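Help wanted at the Nirndale sugarhouse (seasonal, could turn into more)

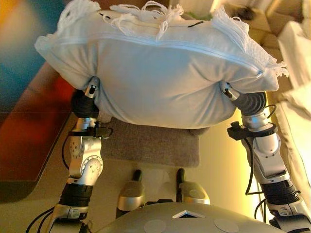
So I'm looking for two people for the coming syrup season, and maybe a third if the right one walks in. I'll tell you what the work is, what it pays, and what drives people crazy about it, and you can decide if you want to write to me.

A little background first. I run Bumik Syrup, which is me, my spouse, an old barn, and a sugarhouse at the bottom of the hill in Nirndale. We started with buckets, like everybody does. Now we've got 2000 taps, nearly all of them on tubing, with one stretch of 300 along the road that we still hang buckets on. The buckets are a pain! But people slow down to look at them, and then a lot of them turn in and buy a quart, so the buckets stay.

We sell syrup from the sugarhouse door, through our website, and to a few stores. The biggest of those is Tetora, the grocery over the ridge, and they've just asked us for more than we can bottle with the crew we have. We also make maple cream, granulated sugar, and a coated walnut that I can't keep on the shelf. For years the two of us plus whichever relatives felt guilty got it all done. The relatives have gotten wise to us, and my knees have an opinion about the upper woods, so I'm hiring.

The jobs

Woods person (one, possibly two)

You'd start in January, before anything runs. First you walk the lines with me, all of them, looking for squirrel chews, downed limbs, and sagging mainline. Then we tap. I'll teach you how I like it done (drill angle, how far from last year's hole, how hard to hit the spout, which is less than you think). Once the sap is moving you're the person who keeps it moving. You check the vacuum gauge in the morning, and if it's low you go find the leak. Some days that takes ten minutes and some days you're out until dark following a hiss.

You need to be okay on snowshoes on a real slope with a pack on. I have snowshoes you can borrow, and a pack, but I don't have spare boots, so bring good ones. I can't stress the boots enough. If you've run a chainsaw and can tell me honestly how much, put that in your note. If you've never run one that's fine too, you just won't be cutting alone.

At the end of the season every one of those taps gets pulled and the lines get washed. This is the part where people disappear on me. It's muddy, the bugs are waking up, the fun is over, and it has to be done anyway. If you sign on, you're signing on through cleanup, please.

Sugarhouse and packing person (one)

This one is indoors, mostly on your feet, and warm, which you'll appreciate in February. On boiling days you help me at the evaporator: feeding the wood, watching the float, skimming, running the filter press, and keeping the draw-off area clean enough that I'd let my grandmother look at it. I grade and check density myself for the first few weeks and then I'd like to hand that over to you. You don't have to know any of it coming in. I have a hydrometer I'm very fond of, so please have steady hands around that.

On the days we aren't boiling, you're bottling, labeling, packing web orders, and making cream. Cream is fussy. It wants to be cooled fast and stirred slow, and if you get impatient with it you get sand. Somebody who already likes candy making or bread or canning will probably take to it faster than I did (I made a lot of sand).

You'd also be at the door when visitors come in. It's the same six questions all day long, and the one about whether the sap comes out brown gets asked by grown adults. I need someone who can answer it nicely in March as well as they did in February.

Hours

I'd love to give you a neat schedule and I can't. Sap runs when nights freeze and days thaw, and it doesn't check with me. In January and early February it's steady daytime work, 8 in the morning until 3 or so, and you'll know the week before. Once it warms up we might go a whole week with nothing and then boil until midnight two nights running. I send a text by 6 p.m. saying what I think tomorrow looks like. I'm right more often than the forecast, but I'm wrong plenty.

What this means is that if you've got another job with a boss who won't bend, or nobody to get your kids off the bus on short notice, this is going to be rough on you. Tell me what your limits are up front. I've worked around school pickups and a night shift before and I can often make it go, I just need to hear it in the first conversation and not the third week.

If the weather goes dead, I still find hours for you. There's always firewood, always jars, always something in the barn that should've been fixed in the fall. I won't send you home for two weeks with no pay and expect you back cheerful.

Pay and the rest of it

Hourly, paid every two weeks by check, and overtime when there's overtime. I'll give you the actual number the first time we talk, and it isn't the minimum. The woods job pays a bit more because of the hills. When I hand over the grading, the sugarhouse job goes up to match.

Lunch is on us every working day. It's usually soup and it's usually good. On late boils there's supper too, and hot dogs cooked in sap if I'm feeling festive. You get syrup to take home, a gallon at the end plus whatever ends up in badly labeled bottles, and in my experience there are a lot of badly labeled bottles.

There's a room over the shop if you're coming from a distance and would rather not drive the hill at midnight. It has a bed, a heater, a hot plate, and a window that looks at the woodpile. The bathroom is downstairs. No charge for late nights here and there. If you want it for the whole season we'd work out something small.

We're a small place and you'd be a regular employee, on the books, covered if you get hurt. I say this because I've worked for farms that did it the other way.

What I'm looking for

Experience is nice, but three of the best people we've had walked in not knowing a drop line from a clothesline. What matters more to me is that you show up, you say something when you've broken a thing (I've broken most of it myself already), and you don't mind being sticky. You will be sticky. It gets in your hair and on your steering wheel and you'll find it in your phone case in June.

You should be 18 or over because of the steam and the saws. You should be able to lift a full five-gallon bucket and carry it a ways without hating me. A driver's license helps, since one of you would be doing the Tetora run with the van, but only one of you needs it. If you're hard of hearing or have trouble with stairs or anything like that, write anyway and let's talk it through. The packing side has more give in it than you'd think.

I should mention the dog. She lives in the sugarhouse from first boil to last and considers everybody's lunch to be partly hers. If you're allergic or you just don't like dogs, the sugarhouse job isn't going to be a happy one.

Could it turn into more?

Maybe! Over the last year we've been taking on the sap from the Hettiarachchi woodlot next door, and if that keeps growing I'm going to need one person year-round, splitting time between the woods, the kitchen, and the fall shows. I'm not promising it. I'd want to go through a season together before either of us talked about it. But if that's the kind of thing you've been hoping for, say so in your note and I'll keep it in mind.

How to apply

Skip the fancy resume. Write me a note, a page at the most, and tell me which job you're after, where you'd be driving from, what you've done for work (any kind of work), and when you're free to start. Add the phone number of someone who's worked with you and would pick up. You can send it through the contact form on the Bumik website, or drop it in the box by the sugarhouse door, the green one. The mailbox at the road gets knocked over by the plow, so please don't trust anything to that.

I'm reading notes through the end of November and I answer every one, though it can take me a while when we're doing the fall shows. After that I'll ask a handful of you to come by for a walk in the woods and a cup of coffee. Wear the boots.

If you need to call, evenings after 7 are best. I let the phone ring when I'm up a ladder, so leave a message and say your number twice, slowly.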